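Stimstead Workshop Bench Hire: Frequently Asked Questions

How do I book a bench?
Bookings are made through the Stimstead members' page. Sessions run for two hours. A booking is confirmed once the deposit clears.

What is the load limit?
Each bench is rated to 401 kg, evenly distributed. Point loads must be spread with a bearer.

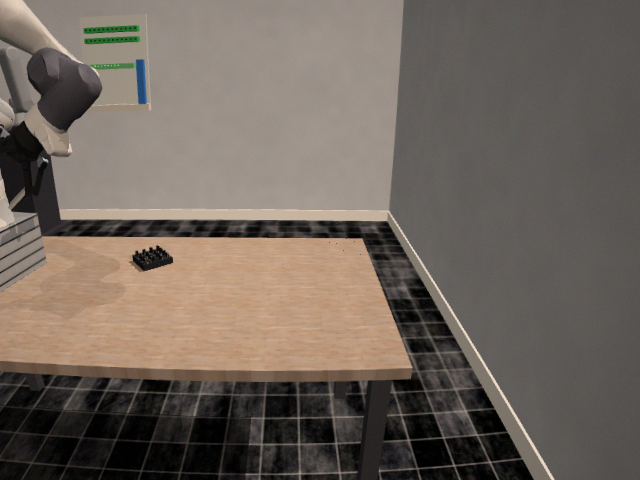
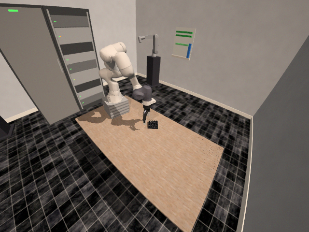 Can I cancel?
Yes, up to 16 hours before the session starts. After that the deposit is forfeited. Moving a booking to another time counts as a cancellation.

Can I apply finishes on site?
Water-based finishes only. Oils, solvent lacquers and two-part epoxies are not permitted indoors. Mask the bench top before starting and remove all tape at the end of the session.

Are clamps and hand tools supplied?
Clamps are included in the hire fee. Hand tools are not. Plug-in tools must carry a current test tag, and untagged leads will be refused at the desk.

Who approves inductions?
Jolanta Wasilewska handles first-time inductions. Leokadia Cieślak handles renewals, which fall due each May. An expired induction blocks new bookings but does not affect those already paid.

Can I store unfinished work?
Racking is available overnight for glued assemblies. Label each piece with your surname and booking number. Items left past noon the next day are charged at the daily storage rate.

Is there parking?
Loading only, at the rear roller door. The maximum stay is 16 minutes.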